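Workshop Update: Two Grippers Up and Running

Quick news from our little corner of Kostville, for those of you who keep asking how the gripper build is going. We have two of them now! The second hand-held gripper was finished on Saturday, and Mahtab Asadi and I have been putting the pair through their paces at home ever since, mostly on whatever is lying on the table.

For anyone new here, this all started in the shared workshop at Vikach, where Sepehr Hashemi let us have a bench in the back and far too much of his patience. The idea is a tool you hold in your hand that picks things up the way a robot's fingers would, so that what we learn by hand can go into the arm we want to build later. We call the project Pelta (Mahtab's pick, I wanted something sillier and lost the vote). The first gripper took us 43 evenings. The second took nine, and I'm still a bit giddy about that.

Most of the time went into the linkages. Our early arms were too floppy, and the two fingers would close a hair out of step, so anything round just rolled away. Zohreh Khosravi redrew the arms for us, and Mahnaz Jalali talked me into ribbed pads for the fingertips after I'd wasted a whole week on smooth ones. Thank you both – I was being stubborn.
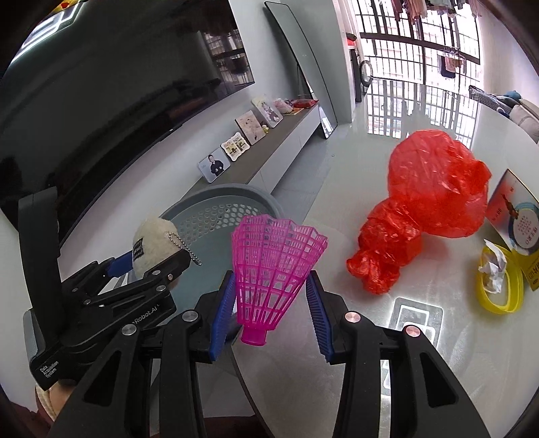 So now we're on to the fun bit, which is clearing things off the table and into a basket. Soft toys are easy. They squash, they forgive you, and you can come in at almost any angle. A plastic shuttlecock is a lot fussier! The skirt gives when you squeeze it, so I've been trying to go for the short solid end, and I still fumble more of them than I'd like to admit. Mahtab is much better at this than I am. We set ourselves a goal of 90 clean pickups each before we change anything else, and she is well ahead of me.

Next on the list is a softer spring, plus a handle that doesn't make my thumb ache after 30 minutes. Negin Rahimi has offered to print a few shapes for us to try, and I've already sent her a very bad sketch.

We'll bring both grippers to the open evening at Vikach in December, doors at 7 p.m., and you're welcome to have a go with either one. Bring small odd objects if you have them – keys, toys, kitchen stuff, anything you think we can't pick up. Drawings for the new arms will be on the bench too, and if you want a copy before then, just ask Zohreh or leave me a note at the workshop.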